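From: Jarrah Tipoki
To: workshop-list
Subject: Re: Grey bins, sloping sides: liner or no liner?

Yen-ting Liao wrote:
> We have 10 of the Bekosholm bins coming in and I have to decide
> before they arrive whether to order the Someo rubber liners as well.
> The quote is $47 a liner. Our parts are small turned pieces, bare
> metal, and the customer sends them back if the faces are marked. Does
> anyone run these bins unlined, and what does the floor look like after
> a while? Also, do the parts slide down to the middle by themselves or
> do you have to rake them?

Hi Yen-ting,

We run ours unlined and have done since December. Same shape as yours, open top, rectangular, sides sloping in to a flat metal floor.

On the sliding: most of our castings come down the slope without help while the bin is fairly full. Towards the end you get a few sitting up in the corners, and whoever is on shift pushes them down with a length of dowel. Oily parts hang up more than clean ones. If yours come out of a wash first you should have less trouble than we do.

On the floor: it scratches. Ours are rough castings that get machined later, so a mark makes no difference to us. The sides wear as well, and you get darker patches on the paint. I haven't seen one go through or go out of shape.

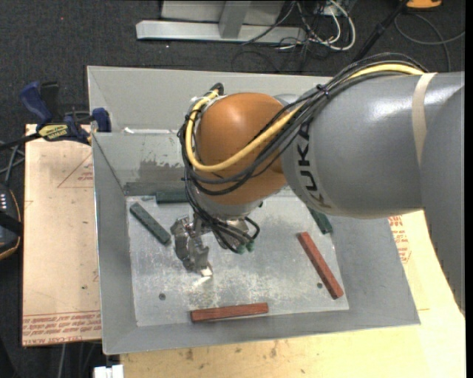 Yen-ting came back to me off list and said the scratches on the floor were no bother, it was the noise of the first load going in that had the neighbours complaining at the old site. I can't help much there. Ours is loud for the first layer and then it settles down. We tried a sheet of offcut conveyor belt on the bottom of bin 2 and it was quieter, but it curled at one end and parts got under it, so we took it out.

If the faces matter I would buy liners for a couple of bins and see how they go before paying for the full set. Check that the liner is cut for the sloped model. The straight-sided one is a different part and won't sit flat.

Regards,
Jarrah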